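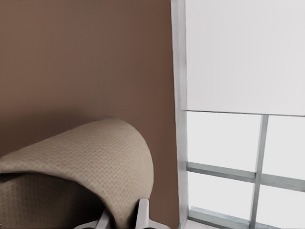
A simulated room from our gripper tests, with the chair back, the window and the half-lowered shade.

Gripper face-off: round one is done!
30 April 2022

Well, we finally got through the first round of our gripper comparison, and I've been itching to write it up. We ran two grippers, the Jelto and the Geraghty, through the same set of jobs in simulation (all of it set up in Grereo, our in-house test project), 200 tries each. Same arm, same controller settings, same little pile of cups and boxes to pick up.

The Jelto got 174 clean picks on paper before we found a bad friction setting, so I threw that run out and started over. Sigh. On the rerun the two came out so close that I don't want to call a winner yet. The Geraghty was better with the boxes, and the Jelto was quicker to let go of things, which I didn't expect at all!

What surprised me most was the camera side. Bright windows gave our object finder a lot of trouble, and we saved 806 camera views to sort through. I've gone over 485 of them so far, with a lot of coffee. Pulling the wrist camera's exposure down helped in the rooms with big windows, but then the darker corners got murky, so we're still fiddling with it.

Next up is the real hardware over at Hondgate, where we have bench time booked in October. I'd love to add a third gripper by then. If you have one you think we should try, drop me a note and tell me which controller you run it with.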